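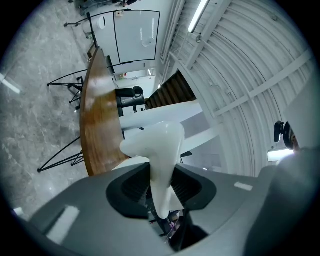
Grey housing, soft white tip.

Trastholm folding workbench, reviewed by Aigars Navickas

I bought the Trastholm in January to replace an old Wammont that had lost a foot. It cost $159 and took me an evening to put together. The bolts are bagged by size, but the printed instructions skip the step where the rear brace goes on, so read them through first.

The top is flat and the jaws close evenly along their length. Rated load is 100 kg. I've had 70 kg of pavers on it with no sag. Folded, it fits behind the garage door.
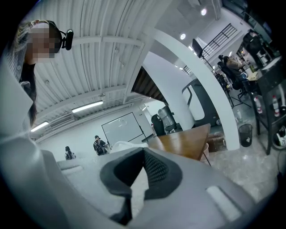 Page last changed: 21 March 2025

The plastic crank handles are the weak point. One cracked after five weeks and the store swapped it without a receipt. Metal ones would be worth paying extra for. The grey paint also chips at the hinges. I'd buy it again at this price, but not for heavy planing, as it creeps across a smooth floor.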